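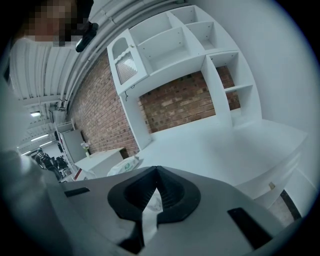 How does a robot know where its hand is?

Close your eyes. Now touch your nose. Easy, right? Your brain knew where your finger was the whole time, no looking needed.

A robot hand can't do that by itself. It needs software. Software is the list of instructions a computer follows, and a robot needs lots of it. Let's go thru the main jobs quick.

Job 1: Seeing

A camera takes pictures. Lots of them, super fast. But a picture is just numbers to a computer. Tiny dots, and each dot has numbers for its color. A picture 1000 dots wide and 1000 dots tall has a million dots! The software has to look at all those numbers and go — brick wall. Shelf. Vase of flowers. Person.

This job is called perception. Big word. It just means working out what's around you.

Tricky bits: shiny stuff. See-through glass. Soft things like a tissue, which never keeps the same shape. A block is a block whichever way you turn it. A tissue? Scrunched, flat, folded, every time its different.

Job 2: Where am I?

Say you walk across a room looking through a cardboard tube. The shelf slides left. So you must be turning right! Software does the same trick. It picks out spots that are easy to find again, like the corner of a shelf or the edge of a brick, and follows them from one picture to the next. If the spots move, and the wall didn't, then the camera moved.

Brick walls are good and bad for this. Lots of edges to follow, great. But one brick looks a lot like the next brick, so the computer can get mixed up. A plain white wall is worse. Nothing to grab on to.

Job 3: Making a plan

Now the robot knows where things are. Next, how to get there without bumping into the cabinet? The planning software tries out paths in its head. Well, in its memory. Maybe 500 paths, most of them silly. Straight through the counter — no. Up and over — better. It throws out the bad ones and keeps a good one.

Job 4: Moving

Control software tells the motors what to do. A bit left. Slower. Stop. Then it checks. Did the hand go where I said? No? Fix it. Check again. Some robots do this almost 1000 times in a second, way quicker than you can blink.

Squeezing is part of this too. Too hard and you crush a paper cup. Too soft, splat.

How does it learn?

One way is copying. A person holds a gripper in their own hand and does a job with it, while a camera on the gripper records. The software studies the recordings and looks for patterns: when the picture looks like this, move like that. It needs loads of examples in diferent rooms, or it only gets good at one kitchen.

Try it!

You need 2 people and a sock.

Put the sock on a table. One person is the robot, eyes shut, thumb and finger ready to pinch. The other is the software and can only say left, right, forward, back, up, down, pinch and let go.

Pick up the sock. Drop it on a chair.

Harder than it sounds! Now swap. Did you say "forward" and the robot went too far? Then you need a new instruction, like "forward a tiny bit." Write it down. You just fixed your first bug.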